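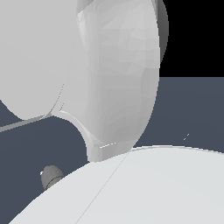 White surfaces and how to live with them

White worktops look marvellous in the showroom at Flostmont, where no one has ever eaten a beetroot. At home they are a record of everything you have done since breakfast. I have had mine for 8 years, plus a white desk and a white bathroom shelf, and these are the things I wish I had been told by somebody other than the salesman.

Find out what it is first

Laminate, solid surface, quartz, painted wood and enamel all look much the same from across the room and want quite different treatment. If you moved in and inherited yours, look at the underside near the sink cut-out, where the builder didn't bother. Brown and crumbly is chipboard under laminate. White all the way through is solid surface. Cold and alarmingly heavy is stone or something pretending to be stone.

Try any new cleaner on a patch behind the toaster. Leave it overnight. If the patch changes colour, you own a toaster that can never be moved.

Everyday wiping

Warm water, a drop of washing-up liquid, a cloth that was clean this morning. Rinse, then dry with a tea towel. Most of the cloudy look people complain about is old soap, and the usual response is to put more soap on it. If yours has gone dull, go over it twice with plain water before you buy anything.

The dish sponge stays in the sink. It has seen the roasting tin.

Tea and coffee rings

Make a paste of bicarbonate of soda and water, about as thick as toothpaste. Spread it on, go away for twenty minutes, wipe off with a damp cloth and no elbow. On anything glossy use it thinner and don't rub at all, as it is a very mild abrasive and gloss is very easily offended.

Turmeric

I'm sorry. Soap won't do much. Sunlight will: if the piece can be carried outdoors, put it out in July and leave it for an afternoon or two. If it's a fitted worktop, open the blinds and cook something bland for a week. Ida Wegener in Jelside had a yellow handprint by her hob that faded completely by the end of the month, and she has since moved the curry night to her sister's.

Black scuffs

Usually rubber or metal that has rubbed off onto the surface, so they are sitting on top and will come away. Start with an ordinary pencil eraser. After that, a melamine sponge, wetted and squeezed out, used with about the pressure you'd use on a sleeping cat. Those sponges are extremely fine sandpaper with good publicity. On matt finishes they leave a shiny spot that will outlive you.

Ink

Dab with a little surgical spirit on cotton wool, working from the outside inwards. Change the cotton wool often or you will simply be painting. Not on varnish, and not near the hob while it's lit.

Painted shelves

Wait longer than the tin says. The Oravec satin I used was dry in 4 hours and still took the imprint of a soap dish 21 days later. Small felt pads under anything that sits there permanently, and lift things, don't slide them.

Yellowing

Old gloss paint goes the colour of piano keys, worst in cupboards and behind pictures where the light doesn't reach. No amount of scrubbing shifts it. Water-based paint holds its white better. You'll need to sand and prime first, and you'll be cross by lunchtime.

Things to keep off altogether

Neat bleach, wire wool, oven cleaner, newspaper when damp, and hair dye in any circumstances whatever. Vinegar is fine on laminate and bad for marble, and Clémence Hamel, who paid 779 pounds for a marble washstand in Skikthorpe, would like that printed in larger letters.

Chips

Filler kits come in what they call white, of which there are far too many. Mix a bit on a saucer, let it set and hold it against the worktop in daylight before you commit. Two thin layers beat one lump. Or put the bread bin over it.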